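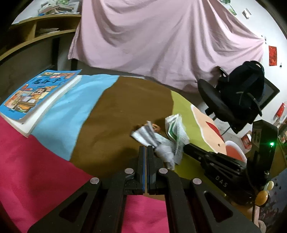 Idalina Salgado started baking sourdough rye in a rented kitchen in Erotcombe, and she still talks about that first oven as if it were a difficult uncle. "It ran hot on the left, so I turned every loaf halfway through. My arms were a mess!"

Her bakery, Nonditz, now makes 283 loaves on a busy morning, and the one people drive in for is the dark rye with caraway. I had two slices before I got my notebook open (the crust cracks, then goes chewy, and there's a sourness that hangs around for ages).

The starter is 44 years old and came from her aunt. "She kept it in a pickle jar by the radiator. I feed it at 5 in the morning and again after lunch. If I go away, my sister comes in and sends me pictures of it."

Does she ever use white flour? "A little, in the seeded one. The dark rye is all rye. It's sticky, you can't knead it, you sort of paddle it around with a wet hand. New people hate it for a week and then they get it."

She learned that paddling motion from a miller in Otasden, who also sells her the flour, ground coarser than most shops want it. In October she plans to try his new crop in a plum and rye loaf, and she lit up when I asked how it would taste. "Like jam on toast, but the jam's already in there. I've made it twice at home. The second one was better."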